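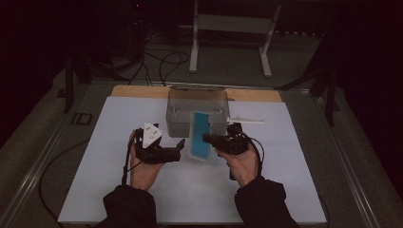

Adelmo Rizzi swears that towels want a 60 degree wash every single time, and no softener ever, or they end up like cardboard. Well, I've been doing exactly that since November and mine are still so stiff they nearly stand up on their own! We're in a hard water area and I dry on the line. The machine is a Staniforth, getting on a bit but it spins fine. Is it the water, the powder or me?
Posted by sindidach, 13 July 2024

Eifion Harries
Too much powder, I'd bet. I was the same — big scoop, because the box said so for hard water, and half of it never rinsed out. Try one wash with no powder at all and have a look through the door. If you see suds, there's your answer. After that I'd use a bit less each time and put on an extra rinse. Give them a really good shake before they go on the line too, and another when you bring them in.

cluleck60
buy a tumble dryer

Fonadano
Line drying does it to ours on still days, but on a windy one they come in lovely. If it's dead calm I leave them out till they're nearly dry and then finish them on the airer indoors. White vinegar in the softener drawer helped a bit as well (half a cup, and no, they don't smell of chips), though I'd check your machine's booklet first as some makers aren't keen on it.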